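Ballora Student Robotics Challenge

By Ulises Guzmán
Updated in May
144 shares | 3 comments

The Ballora Student Robotics Challenge, which nearly everyone who has taken part just calls "Ballora," is a yearly competition in which student teams teach a two-handed robot to do small household jobs at a table. It grew out of an after-school club, and it still has a good deal of the club about it: long evenings, shared snacks, and a lot of advice shouted kindly across the room. Teams come from high schools and community colleges, and a team may have no more than eight members.

Origins

The club began as a place for students who had finished the school's regular robotics class and didn't want to stop. In the early days they built wheeled machines that pushed blocks around a mat, and by all accounts they had a wonderful time doing it. The change came when a graduating group, working under the name Stindberg, asked whether they could try something with hands instead. Their first attempt at picking up a sponge took most of a semester (the sponge won more often than not), but it caught the imagination of the younger students, and the next year's club wanted to do nothing else.

The first open competition had 15 teams. It was held in a school cafeteria, and the organizers borrowed the lunch tables for it, a choice they came to regret when they found that no two of the tables were the same height.

Format

The challenge runs in two rounds. In the first, called the Vídalín round after the team that wrote its rules, every team gets the same short list of tasks several weeks ahead. These are plain everyday things such as stacking cups, folding a washcloth, or putting food on a plate. In the second round the tasks are handed out on the morning of the event, and teams have until lunch to get ready – a stretch of time that former students remember with great fondness and some lingering stress.

A perfect score across both rounds is 1,000 points. Points are given for finishing the task, for handling things gently, and for a short talk in which the team explains how its program works and what gave it trouble. The talk counts for more than newcomers expect. Judges have been known to rank a team with a half-finished task above one with a clean run, simply on the strength of a clear and thoughtful explanation.

Teams may write their robot's movements step by step, or they may guide the robot through a job many times over and train a program on those recordings. Most now do a bit of both. Mentors are allowed to ask as many questions as they like but may not touch the keyboard, a rule that is harder on the mentors than on anyone else.

The plate task

The best-loved task of the Vídalín round is also the one that sounds easiest. The robot has to pick up a pastry from the bare table and set it on a plate. The pastry and the plate start well apart, so that one hand alone has an awkward reach and the team must think about what each hand is for.

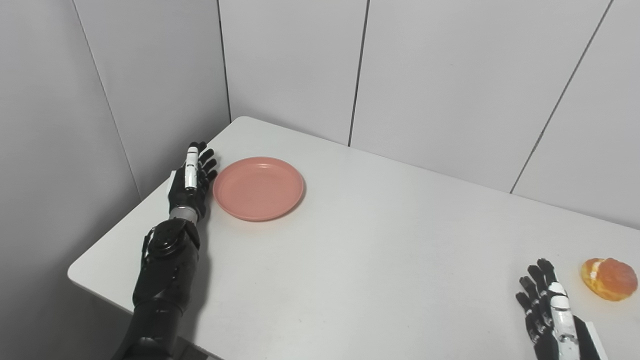 Squeezing is the usual trouble. A hand that closes firmly enough to lift a cup will leave dents in something soft, and a hand that closes too lightly lets it roll away. Students spend a great many practice hours on the closing of the fingers alone, and then a great many more on letting go, because a pastry that has been carried beautifully across the table can still end up dropped on the rim. The Fliltura team became well known for having one hand steady the plate while the other did the placing, and several teams have since borrowed the idea with their blessing.

Legacy

Former members often come back as mentors or judges, and the club keeps a shared notebook of failed attempts that new students are encouraged to read before they write any code at all. It is a cheerful document, all things considered, and it gets longer each year.

Comments (3)

marnie_k: My daughter was on a team two years ago and still talks about the washcloth. Lovely to read the history behind it!

oldgearbox: Does the talk still count if only one student speaks? Our group has a couple of very shy kids.

tpw: @oldgearbox It did when we entered. One of ours spoke and the rest stood by to answer the judges.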